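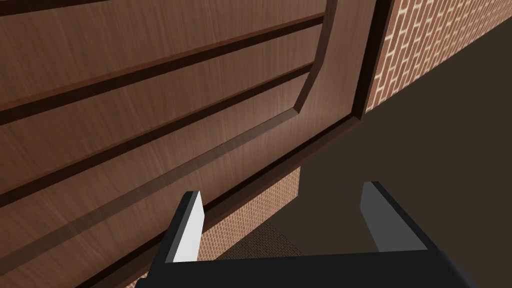 How long should you leave an internal wooden door in the room before hanging it?

Leave it flat, unwrapped, in the room where it will hang for two or three days, longer if the house has just been plastered.

Funthorpe Home Forum > Doors, Floors and Stairs > Bedroom door sticks every summer

marlpit
Posted 8/25/18
The rule at the top of this board is all very well but I have inherited doors that somebody else hung. The back bedroom one sticks from June onwards and by now you need a shoulder to open it. In winter it is fine, with a gap you can see light through. It catches on the lock side, from the handle up to the top corner. Do I plane it now, or wait until it shrinks back? I have a block plane and a sander and not much else.

tenonsaw22
Don't plane it yet. Tighten the hinge screws first, top hinge especially. If the top one has pulled out a bit the whole door leans over towards the lock side and you get exactly what you are describing.

Folasade Edet
Agree with checking the hinges, but if it is fine in winter and tight in summer then it is moisture, and hinges won't fix that. Has the top edge ever been painted? Run your finger along it. On most of the doors I have looked at, the top and bottom are bare wood, and that is where the damp gets in.

marlpit
Top edge is bare. It's rough and there is a lot of dust on it. Can't get at the bottom without taking the door off. Hinge screws were tight apart from one in the top hinge which just turns and turns.

tenonsaw22
There you go then. Take that screw out, glue a couple of matchsticks or a bit of dowel in the hole, let it dry, trim flush and put the screw back. Costs nothing.

gablend
I'd plane it now. It is sticking now, so you can see where it is sticking. If you wait until it has shrunk you will be guessing how much to take off.

Folasade Edet
The trouble with that is he ends up with an even bigger gap in January. He already says he can see light through it. I would take off as little as you can get away with, seal all the edges, and see what next summer does.

gablend
A gap in January never hurt anyone. A door you can't open is a nuisance and if it's a bedroom it's a safety matter as well. Mine had 3 mm off the lock side and I have not touched it since.

marlpit
How do I know exactly where it is rubbing? The paint is scuffed most of the way up so it is hard to tell.

tenonsaw22
Rub chalk down the edge of the frame, close the door, open it, and look for chalk on the door. Or slide a piece of paper round the gap with the door shut. Where the paper stops, mark it in pencil.

Cesico
Two things to add.
Plane from the corners in towards the middle or you will split the end grain off the top.
If you are taking wood off the lock side, watch the latch plate. It may need to come out and be let in deeper. People often plane the hinge side instead for that reason, but then you have to recut the hinge recesses, so it is swings and roundabouts.

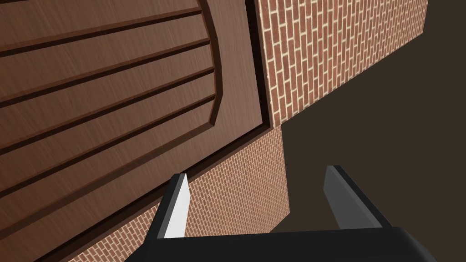

Brown wooden door with a grooved raised panel

plasterbob
Is the house damp generally? We had three doors go at once in one summer and the cause was a blocked air brick. Cleared it and by September two of them were closing properly. I would put a humidity meter in there before I took a plane to anything. Ours was showing 90 in the worst corner.

marlpit
Bought a meter this afternoon from Omoregie's on the main road, 13 pounds. I will leave it in the back bedroom for a few days. The window in there is usually shut and we do dry washing in that room when it rains.

plasterbob
Then stop drying washing in there first, would be my advice.

gablend
They have got to dry it somewhere.

Folasade Edet
Door shut and window open while the washing is up. Not that he can shut the door.

Cesico
What are you going to seal the edges with? If the faces are varnished, use varnish on the edges. If they're painted, primer and then two coats. I used Plorkuren clear on mine and it went on well enough but took overnight to dry, so the door was off for most of a weekend. Any decent varnish would do.

marlpit
Painted. I have half a tin of primer already.

tenonsaw22
Put 100 grit over the edges before you prime, wipe the dust off, and do the bottom edge while it's off its hinges. You won't want to take it down twice. Wedge the door open before you undo the screws and do the top hinge last.

marlpit
Update. Plugged the loose screw hole with dowel and the door has lifted a bit. It still catches in the top corner but I can open it with one hand. Washing has moved to the landing. I'll get it down at the weekend, take a shaving off the corner and prime the edges.

gablend
Told you it would need planing.

tenonsaw22
One corner. And the screw did most of it.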